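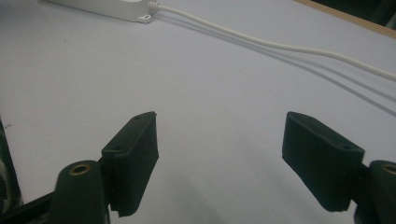

My project started with a pretty simple question: why did the governing party in the town of Undmont lose its council majority over a trade deal that the council had no say in at all? I'm a second-year politics student and I'd assumed local elections were about trash pickup and potholes (they mostly are!). But when I sat down with a pile of old campaign leaflets, the trade agreement was on nearly all of them. The leaflets were fragile, so I did most of my reading from scans, and I'd type up each leaflet as I went.

Some background, because my classmates got lost here when I presented it. The Ernura agreement was a trade and fishing deal between the national government and its neighbors. It set shared rules on food labels, port fees and who could land a catch where. The party in power was split down the middle on it. One wing wanted to sign and get on with things, and the other wing, which everybody called the Murthy group after the street where they held their meetings, wanted out of the talks completely. The prime minister at the time tried to keep both wings in the cabinet, and you can guess how that went. Two ministers resigned in the same week in June and the vote in parliament got pushed back again and again.

Undmont is a harbor town, so people there cared a lot. Still, the council can't sign or block a treaty. What it can do is pass a motion saying how it feels, and that's where the trouble began. A councilor named Vaughan Tipoki brought a motion asking the government to walk away from Ernura. He was in the governing party himself, on the Murthy side, and his own group leader found out about it on the night of the meeting. I read the minutes maybe five times and they're still kind of thrilling. The meeting opened at seven on a Tuesday and they were still arguing after eleven.

The motion passed by 2 votes. The group leader quit the next morning and Tipoki took over.

For my sources I used the council minutes, the leaflets, the local paper and one long interview. The interview was with Genivaldo Peixoto, who was the party's election agent in the harbor ward back then. He was so generous with his time, and he'd kept all kinds of things, including canvass sheets and a folder of angry letters. He told me that before the motion he could knock on doors and talk about the sea wall. Afterward, all he got was Ernura. "They'd ask me which half of the party I was from," he said, "and whichever half I said, it was the wrong one."
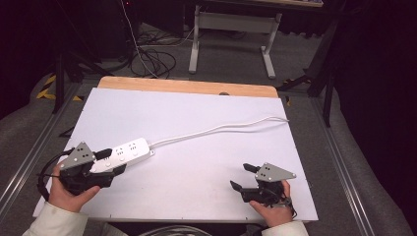 I wanted to check if the numbers backed him up, so I went ward by ward. Harbor ward had 1,433 ballots cast, and the party lost the seat there by 291 votes. In the election before that they'd won it comfortably. What surprised me was where the votes went. I'd figured they would go to the opposition, who were in favor of the deal, but a big chunk went to an independent who never mentioned Ernura on her leaflet. She talked about the sea wall and the bus to the hospital. So my first theory (that voters were punishing the party for being anti-deal) doesn't hold up very well, and neither does the reverse one.

My second theory, and the one I ended up arguing, is that voters were mostly fed up with the fighting. The local paper helps here. I went through its letters page for the spring before the election and sorted the letters by topic using Ikex, the text tagging program our department has on the lab computers. Letters that complained about the party's infighting outnumbered letters that took a side on the deal itself. I should be careful with this, though. The editor picked which letters to print, and I have no way of knowing what got left out. The program also put a letter about a boxing club under "party infighting," so I went back and checked every tag by hand, and that ate up a whole weekend.

My advisor pushed me on one thing that I didn't fully fix. I only have one interview, and it's with somebody who was on the losing side and had liked the old group leader a lot. I wrote to Tipoki and didn't hear back. If I do this again next year I want to talk to the independent as well, plus a few people who stopped voting for the party and can tell me why.

The ward tables are in the appendix, along with my list of leaflets and the tags I changed.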